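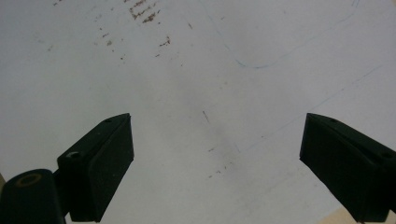
A flat white surface with marks on it.

How to Clean a Whiteboard That Has Given Up

Posted May 2, 2022 by Eusebio Usuga

Every whiteboard starts out shiny and ends up the color of dishwater. The ghosts of old meetings build up in the coating, and one morning you can read last year's budget through this year's. Mine still said "ASK MEDEIROS" in faint blue long after Medeiros had been asked and had said no.

What you need
Rubbing alcohol
2 soft cloths that you don't love
A fresh dry-erase marker
A bowl of warm water with a drop of dish soap

Step 1. Dry wipe
Go over the whole board with a clean, dry cloth. Skip the felt eraser. If yours is like mine, it stopped erasing in March and now just moves the ink to a new address.

Step 2. Draw on the stains
Trace any stubborn line with the fresh marker and wipe it off while it's wet. The solvent in the new ink loosens the old. Yes, you are cleaning by making a bigger mess. This also works on permanent marker, which every office keeps in the same cup as the other kind.

Step 3. Alcohol
Dampen a cloth and work in small circles, top to bottom. Open a window first. Try a corner before you commit, and if the shine goes dull, stop there and stick to soap.

Step 4. Rinse and dry
Wipe with soapy water, then plain water, then the dry cloth. Leftover soap makes the next marker skip, and you'll blame the marker.

What not to use
Scouring powder, steel wool, or the rough side of the sponge. They do take the stain off — along with the part of the board you write on. Furniture polish gives a lovely shine that no ink will stick to.

If the ghosts come back within a day, the coating is worn out and you're shopping for a new board. Measure the wall before you order. I didn't.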